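Equipment Planning Coordinator – Dish Handling Project

Part time, two-year post. Based at our Sarnetstead workshop, with regular trips to the Stondham test kitchen.

We're a small team teaching robot arms to do kitchen chores, and we're growing! The work started in 2022 with one arm on a borrowed bench. Now we have a proper workshop, a test kitchen and a shopping list that gets longer every week. We'd love to find someone who enjoys turning a list like that into a plan we can afford.

Dishes are the main thing we work on at the moment. Plates, glassware, racks, odd shapes – picking them up, setting them down, getting them in and out of slots. It sounds simple until you try to budget for it. Gripper fingers wear out. Spare cables have long lead times. A cheaper arm may need a pricier mount, and a wrist camera that looks great on paper might not fit the gripper we already own. Somebody has to see all of that coming before we place the order, and we hope that's you.

What you'll be doing

– Building and keeping up our equipment budget, from arms and grippers down to dish racks and the dishes themselves
– Getting quotes, comparing them fairly and writing up a short recommendation for the team
– Planning the move to our second work cell, which we want up and running by November
– Tracking spare parts so we don't lose a week to one worn fingertip
– Looking after our service agreement with Dimitriou, who supply and repair most of our arms
– Keeping the equipment register in Prolow, our in-house planning tool (it's a bit rough around the edges, and you're welcome to help fix it)

A fair amount of the job happens away from the desk. We want you to stand next to the arms while they run, talk to the people using them and pick up what's annoying them. The best purchase we made last year came out of a chat over the sink about fingertip grip.

What we're looking for

You've bought or budgeted for equipment before. That could be in a lab, a factory, a restaurant kitchen, a school shop – we really don't mind which. You're comfortable with spreadsheets and with calling a supplier to ask why the price went up. You can explain a cost to an engineer and a technical need to an accountant.

Robot experience is nice to have, and we'll teach you what you need if you don't have it. A driver's license helps, as the bus to Stondham is not frequent.

Pay and hours

The pay is $3905 a month for 24 hours a week, over three days you can choose with us. Paid vacation, health coverage and a training allowance are included. You'll have almost 40 square feet of desk and shelf space to yourself, which in our building is luxury.

How to apply

Send us a resume and one page telling us about something you bought for work that turned out well, or badly, and what you'd do differently. Skip the formal cover letter. We read everything, and we'll reply either way.

Interviews take place at Sarnetstead and include a tour, a go at driving one of the arms and a short budgeting exercise based on a real order of ours. Please tell us ahead of time if you need any adjustments, or if you'd like to start after 10 a.m.

Questions before you apply are very welcome. Use the contact form on our jobs page and put "Equipment Planning" in the subject line.

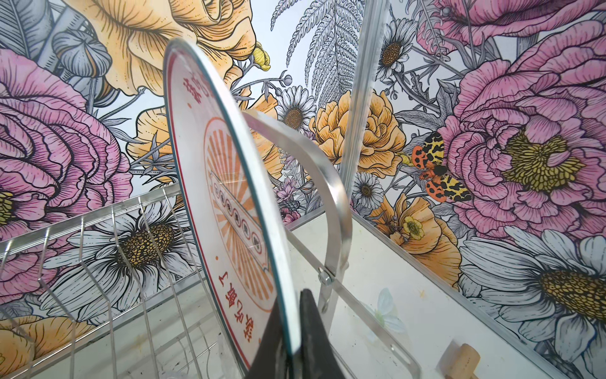

Dish handling work: a glass disc in the gripper, next to the wire rack.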